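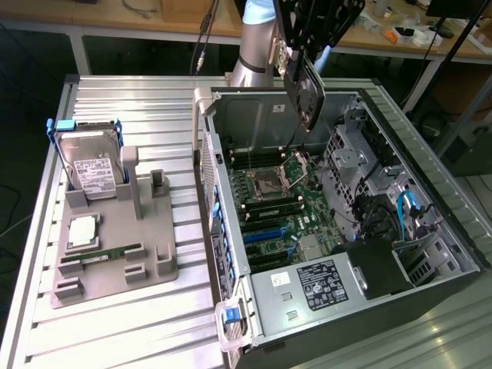

Greer Buchanan's objection, sent to us in May after she read a draft, was that a printed fixture does most of the work we credit to the arm. We think she is largely right, and this section should be read with that in mind.

4.2 Assembly trials in the shared workshop

The cell was built in a members' workshop on a slotted aluminum table, with the tower laid on its side and the loose parts held in a gray printed tray. The tray fixes where each part starts. Once it is bolted down, the planner (Ditau) needs only small corrections, and claims about "general" PC assembly from a setup like this one deserve a hard look. Ours included.

We ran 161 attempts over 13 evenings. An attempt counted as a success only if the part was fully seated and no one touched the case. By that rule the hard drive carrier went in most often, and the memory module least. Earlier reports on the Trosidura build count a module as placed once it rests in the slot, a much easier test. Under their rule our own numbers look nearly 12 points better, with no change to the robot at all.

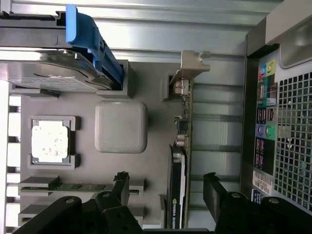 Fig. 6. Wrist view inside the case, with the gripper fingers over the board and a green memory module in the upper of two slots.

The same doubt applies to repeatability. Catherine Hepburn reran 10 of the memory attempts after moving the tray by a finger's width, and the results were poor enough that we left them out of the main table and list them in the appendix. The wrist camera should have made up for the shift. It helped with the coarse move, but close to the slot the fingers hid part of what the camera needed to see -- a problem the Gkikas notes mention only in passing.

We have not tested a second case model, and we do not know how much of the tray would have to be redrawn for one. Until that is done, we would call the cell a careful jig with an arm attached.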